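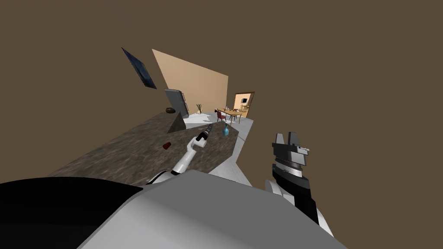

Head camera view in the sim kitchen, slim gripper on the left arm and two-finger parallel on the right.

Two different grippers on one robot - is my comparison worth anything?

posted by flatwhite_kp, February 1, 2022

I'm trying to pick a gripper for a small bench arm before I spend real money. The shop I'd buy from (Mosoti) sells a slim pointed one and a blockier parallel one, and the salesperson tells me the slim one is "better for clutter." Better than what, measured how, I couldn't get out of them.

So I set both up in simulation on a two-armed robot in a kitchen. The left arm gets the slim one, the right arm gets the parallel one. The things I care about are a small red cup lying on the counter and a blue glass bottle with a narrow neck. I ran 100 attempts with each gripper, half on the cup and half on the bottle. The slim one came out ahead by 10 successful lifts.

My trouble is that I don't really believe it. The counter sits mostly in front of the left arm, and the right one has to come in from the side over open floor. The camera is also tipped so steeply that the whole room looks like it's sliding away, and I can't judge gripper height by eye at all. I'm using the Skimora controller with the default settings on both sides.

Is a gap of 10 enough to buy on? And does the camera angle matter if the controller isn't using the picture anyway?

3 replies

bracket_and_shim
No, I wouldn't buy on that. You haven't compared two grippers, you've compared two grippers on two arms with two different approaches to the counter. Any one of those could give you a gap of 10.

Put the slim gripper on the right arm and the parallel one on the left, leave everything else alone, and run the same 100 each. If the lead stays with the gripper, you've learned something. If it stays with the left arm, you've learned where your counter is. Better still, use one arm for the lot and swap the tool.

Split your results by object as well. A cup on its side and a narrow bottle neck are different jobs, and a combined score can hide one gripper doing well on the bottle and badly on the cup. I'd also look at what the sim counts as a success. Ours at Zutadcombe used to score a lift the moment the object left the surface, so a cup that got flicked into the air was a win. I went back through 1,094 logged lifts in December and threw out 147 of them. The ranking of our two grippers changed when I did.

About the camera: if the controller is reading object positions straight from the simulator, the angle makes no difference to the score. It will make a difference the day you move to a real bench, where you don't get positions for free. I'd check that your fingers don't hide the object from that viewpoint. A slim tip should block less, but look at it yourself before you credit the salesperson.

Last thing, friction. Default settings for fingertip grip are usually somebody's guess. Try it lower and higher and see if your winner is still the winner. Glass is where I'd expect it to fall over.

tuesdaytorque
Just get the parallel one. I've had a Uten parallel on my bench for ages and it picks up whatever I put in front of it. Sims are rubbish for this stuff.

flatwhite_kp
Thanks both. tuesdaytorque, it might well be fine, but I'd have liked to hear what you pick up with it and how often it drops things.

bracket_and_shim, I swapped the tools over as you said. The slim one is still ahead on the bottle, by less than before, and on the cup the lead went with the left arm. So half of my result was the counter. I haven't touched friction yet, and the success check turns out to be in a file I can't edit without the paid version of the controller. Holding off on ordering for now.

bracket_and_shim
Log the object height for the whole lift and do your own check afterwards in a spreadsheet. You don't need the paid version for that. I'd want to see it held for a couple of seconds at least - and use the same cut-off for both grippers.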